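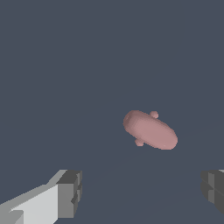 Progress report: Clenine simulation work
Prepared for the Dergate fund

Visit and demonstration, September

Two program staff from Dergate came to the Vumelico office for a demonstration of the simulated picking task. The session started at 9 in the morning and ran on the office workstation, with the simulator shown on the wall screen. We went through the task setup first and then ran episodes at the visitors' request.

The arm, the gripper and the part are all rendered. The part is a small pink piece, and the job is to grip it and hold it clear. We kept the background plain so that the part is easy to pick out. 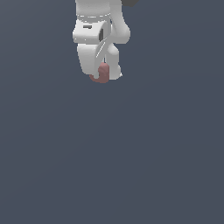 Simulated arm holding the part at the fingertips, Clenine demonstration.

The visitors asked how much of the planned data has been recorded. The target under the grant is 3,000 episodes, split into batches of 100. Recording goes on through the fall. They also asked to see a second camera view, and we switched to one that shows more of the joint above the gripper. 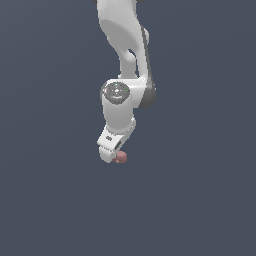 Next steps

Eshun will supply new part shapes for the next round. We will send Dergate the episode logs within 30 days. The visitors asked for a written note on how grip failures are labeled, and that will go out with the logs. No change to the budget is requested.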